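Frequently Asked Questions

Tetetti is a speaking and mentoring agency for people who have started, run or sold a business. These are the questions we get most often from event organizers, first-time founders and speakers who would like to join us.

BOOKING A SPEAKER

Who are your speakers?

Most of them built a company from nothing and either still run it or have sold it. Heriberto Ochoa started Navickas, a regional freight company, with one rented truck and stayed with it until he sold it to his managers. Glenys Sutcliffe founded the bathroom fittings maker Primance and now spends most of her time talking to owners who want to step back from daily work. Adwoa Appiah runs Skunance, a bookkeeping service for restaurants, and speaks about hiring and cash flow. The full list is on the Speakers page.

How far ahead should we book?

Three months is comfortable. May fills up first, with graduations and spring conferences close together, so ask earlier if your event is then. We do take short-notice bookings when a speaker is free.

What does a talk cost?

Fees are set by each speaker and depend on the length of the talk, the travel and whether you want a question period afterward. We send a written quote before you commit to anything. Booking a date requires a $500 deposit, which comes off the final bill.

Do you work with small groups?

Yes. A breakfast for a dozen shop owners is fine, and several of our speakers like those best. For groups under 100 people we can usually offer a round-table format instead of a stage talk. Everyone sits down, the speaker talks for 20 minutes and the rest is conversation.

What is the largest audience you can handle?

We have done rooms of 2000. Above that we ask for a call with your production company before we agree, mainly to go over sound and timing.

Can the speaker tailor the talk to our industry?

Within reason. Every booking includes a planning call of up to an hour, and the speaker will ask who is coming and what they are dealing with. The personal story stays the same, but the examples and the emphasis change. If you want a completely new talk written for you, that is quoted separately.

Glenys's talk on product businesses is the one most often adapted. The usual version covers how Primance went from a single faucet design to a full line, how she priced the early orders too low, and what she gave up when she took on an outside investor. For trade groups she cuts the investor section and spends longer on suppliers and returns.
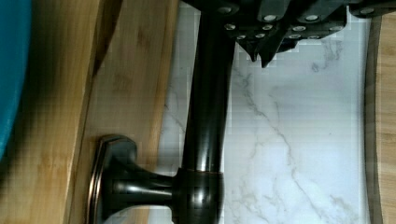
What equipment do you need?

A microphone, a screen if there are slides, and a glass of water. Slides come to you as a PDF two days before the event. Heriberto doesn't use slides and prefers a handheld mic to a headset.

May we record the talk?

Recording for internal use is included. If you plan to post the talk publicly or sell access to it, tell us when you book. Some speakers allow this and some don't, and the ones who do may want to see the edit first.

What happens if the speaker gets sick?

We offer a replacement of similar experience, a new date or a full refund of everything you have paid, deposit included. The choice is yours.

What if we have to cancel?

Up to 30 days before the event you lose only the deposit. Inside 30 days, half the fee is due. Travel that is already booked and can't be refunded is billed at cost.

MENTORING FOR FOUNDERS

How does the mentoring program work?

You are matched with one mentor for six months. You meet twice a month by video, an hour each time, and can send short questions by email between meetings. The mentor does not invest in your company and does not take a share of it.

Who can apply?

Anyone with a business that has made at least one sale. We don't take applications based on an idea alone – there are good free classes for that stage, and we keep a list on the Resources page.

How much is it?

The six months cost $2000, paid up front or in monthly installments. Guadalupe Camacho, who handles applications, can tell you if there is a reduced-rate place open. There are a few in each round.

Can I choose my mentor?

You can name two people you would like and we try to match you with one of them. If neither has room, we suggest someone else, and you can say no and wait for the next round.

What if we don't get along?

Tell Guadalupe within the first month and she will move you. You don't have to give a reason.

JOINING AS A SPEAKER

I sold my company last year. Can I speak for you?

Possibly. Send a one-page summary of your career and a video of you talking to a live audience for at least ten minutes. A phone video is fine. Uriel Magaña watches all of them and replies either way, though it can take him several weeks.

Do I need to have written a book?

No. About half the people on our list haven't.

Do you ask for exclusivity?

No, but if an event first reached you through us, we ask that repeat bookings with the same organizer go through us too.

CONTACT

When is the office open?

Monday through Friday, 9 a.m. to 5 p.m. Messages sent through the contact form over the weekend are read when the office opens again. If you have a speaker booked for a Sunday event, you will be given a cell phone number that is answered that day.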